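Sales Tax Permits for Very Small Sellers
Project report by Inês Torres, Balldale

I picked resale certificates and sales tax permits for my project mostly because my aunt sells candles and kept asking me about them. My partner Arif Khan handled the phone calls and I did the reading (he's much braver on the phone than I am!).

We talked to 3 small shops in Balldale. Two of them had a permit before they opened. The third, Paveck, sold at craft fairs for a whole summer first and then had to file late returns, with penalties on top - the owner paid $562 in the end and was still pretty grumpy when Arif called.

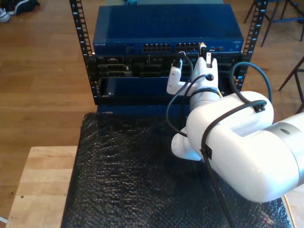

What confused all of them was the resale certificate. A permit lets you collect tax from customers, and the certificate is the form you hand your supplier so you don't pay tax on stock you're going to sell again. Bemia, the yarn shop, had mixed those up for over 2 years and was paying tax on every order it placed.

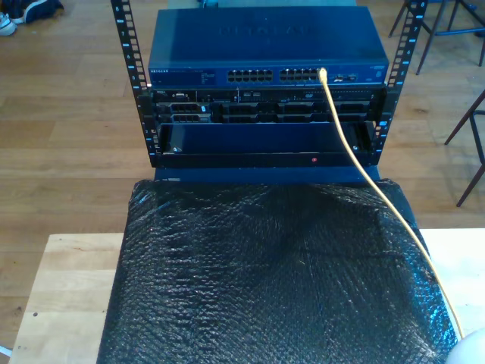 What I'd Do Differently

I'd start the calls in October, before the holiday rush. I'd also write the questions down the same way for everyone, as ours drifted a lot and the answers were hard to line up. Madalena Baptista read our draft and wanted a section on online sales, so I'm working on that part next.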